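Stopping a Pouring Arm From Dribbling on Everything

A robot arm can pour a drink for 300 guests in a row without complaint. It can also leave a little something in whatever it passes over on the way home. Ours, the one we call Imhof, did the second thing for most of a test week before we admitted it wasn't the bottle's fault.

The fault: the pour stops, the arm backs off, and one last drop hangs on the lip. If the arm travels over open beakers, you get a new cocktail.

What you need: the arm, a long-necked bottle, a scale, paper towels. More paper towels.

1. Hit pause and keep your hands out until the arm has stopped. Then press the emergency stop. Pause on our controller is more of a suggestion.

2. Weigh a pour. We asked for 300 grams and got 292. Some of the missing 8 was in the bottle neck, and the rest was on the table at Trunerham, where it may still be.

3. Check the grip. If the bottle has slid in the fingers, the tilt in your program is no longer the tilt of the bottle. Ours was off by 7 degrees.

4. Jog the arm slowly back along its return path and stop over each container. Watch the lip, not the screen.

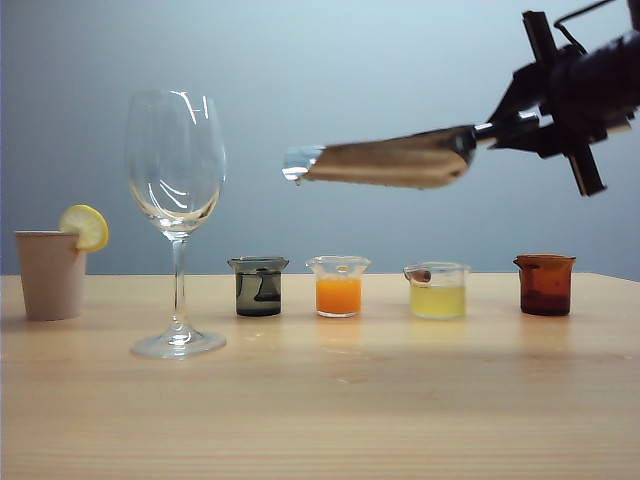 A drop on the lip, with the dark gray beaker underneath.

5. Add a wait at the end of the pour. We settled on 400 milliseconds, then a small roll of the wrist to bring the neck up before any sideways move.

6. Reroute the return so it goes behind the row - never over it.

7. Run it again with plain water and dry towels laid along the path. Spots on the towel mean back to step 5.

The Pradgate gripper pads wear smooth, so repeat step 3 whenever you change bottles.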